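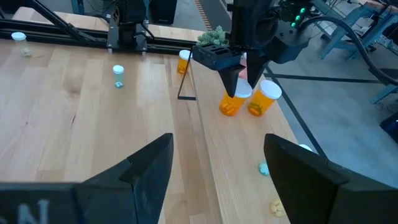 Pill bottles all over the table: how do you store a whole household's worth?

46 replies · 10 shares

plumbline_kate
Okay, I need help from people who are better at this than me. I'm trying to clear the medicine cupboard this Saturday and everything is out on the table, the orange bottles with the white caps and the clear ones too. Between me, my husband and my mother-in-law (she moved in with us in January) we have outgrown the one shelf we had. I was thinking of pouring everything into matching jars so it looks nice, and maybe getting one of those Prustaden drawer inserts. Has anyone tried it? Is it deep enough for bottles standing up?

oldfernroad
Please don't pour them into jars!! Keep them in what they came in. The label is the whole point, it has the name and the dose and the refill date. My aunt did the pretty jar thing and we spent an entire evening on the phone with the pharmacy sorting out which was which.

plumbline_kate
Fair. The jars are already going back in the craft closet.

Celeste Toledo
I have the Prustaden insert, the bigger one. Regular bottles have to lie on their sides in my drawer and then they roll every time you open it, which drives me up the wall. I gave up and bought a Testa turntable for the shelf instead. Love it! One spin and you can see everything. I put a strip of masking tape on each cap with the person's initial.

grubbyspoon
Going to disagree on the turntable. Ours flung a bottle off the back the first week and it's probably still behind the cabinet. Shallow bins, one per person, handle on the front. You pull out your own bin, take your stuff, put it back. Mine came from the Plultcombe outlet and they've lasted through two moves.

Celeste Toledo
You must spin yours a lot harder than I spin mine lol

oldfernroad
Team bins here too, but I'd want a lid or a latch if grandkids come over. The caps on my mother's aren't child resistant (she asked for the easy ones, her hands are bad) so hers live up high in a box with a lock.

plumbline_kate
Oh that's a good point, we have a nephew who opens everything. Where do you keep the box? Our bathroom gets so steamy.

oldfernroad
Top of the hall closet. Definitely get them out of the bathroom.

grubbyspoon
Kitchen is fine too if it's not over the stove. And take anything expired to the pharmacy, ours has a drop box by the door.

plumbline_kate
Bins and a lock box then. Measuring the closet shelf tonight, wish me luck.

Share · 60 likes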